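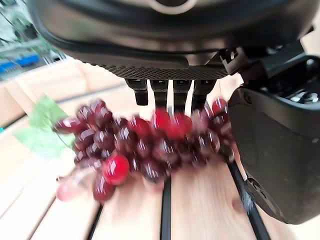

Decorative Grape Bunches
Stakent Tabletop Range, item 2653

Faux fruit has a bad name, and most of us can remember why: the dusty plastic bowl on somebody's sideboard, all seams and flat purple. The Stakent grapes are a different sort of thing altogether, and we've been fond of them from the day the first carton landed on the packing bench at Kedham. They catch the light, they have real color in them, and they look good even when they're just lying on a plain white shelf with nothing around them (which is how most of ours end up).

Each bunch is sold singly, so you can mix colors as you like. Two bunches side by side fill a medium fruit bowl very nicely.

Colors

Burgundy. A deep, glossy red that goes toward maroon. This is the one for dark wood, pewter, a cheese board at the far end of a buffet. It reads as grapes from right across a room, and stage and window dressers keep coming back for it.

Jade. Pale, cloudy green with veining through the berries, and no two berries quite match. Some lean mint, some are creamier, and you may find a darker streak or a touch of peach on one of them. Please don't send it back for that! It's the part we like best.
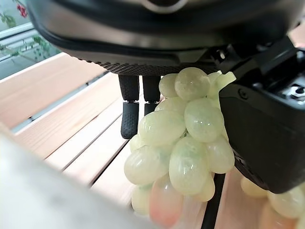
Jade, pictured above

Blush

The newest color, added in May, and already the one Eleri Jenkins puts in every table setting she does for us. The berries are a pale yellow-green with pink and coral coming in here and there, like fruit that has had the sun on one side. It's lovely in a white bowl or trailing over the edge of a cake stand, and it gets along with both of the other colors.

Looking after them

Dust with a soft, dry brush; a clean makeup brush is perfect for getting between the berries. If a bunch has picked up kitchen grease, wipe it with a barely damp cloth and pat it dry. No dishwasher, please, and no spray polish, which leaves a film.

Lift the bunch from underneath with your hand spread, and don't swing it by the stem. Keep it out of a hot south window through the summer.

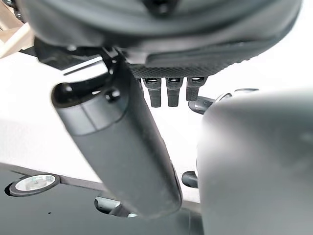
Dark gray gripper and fingers against a white surface. Check the color chart before ordering.

Ordering and delivery

Single bunches go out in a padded Brevico box. Shops and stylists can order by the case, in one color or assorted, up to 200 bunches at a time. Larger orders are fine too, but please call first so we can check what's in the stockroom. Orders placed before noon on Wednesday leave us the same week.

The matching leaf spray is item 1261 and is sold separately. It tucks in behind the stem and makes a single bunch look a good deal fuller.

Not a toy, and not for children under three.

Customer comments
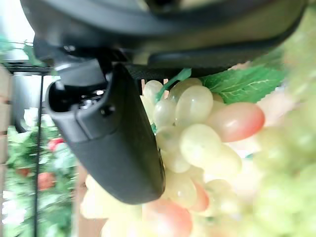 Tobias Haverford: I bought the blush and the jade for a long dining table and ended up mixing them in the same bowl, which I hadn't planned to do at all. They look wonderful together. My one request would be a smaller bunch for place settings.

Angharad Beddoe: Seconding the small bunch! I have three of the burgundy in the shop window and people ask about them all the time. The leaf spray is worth getting.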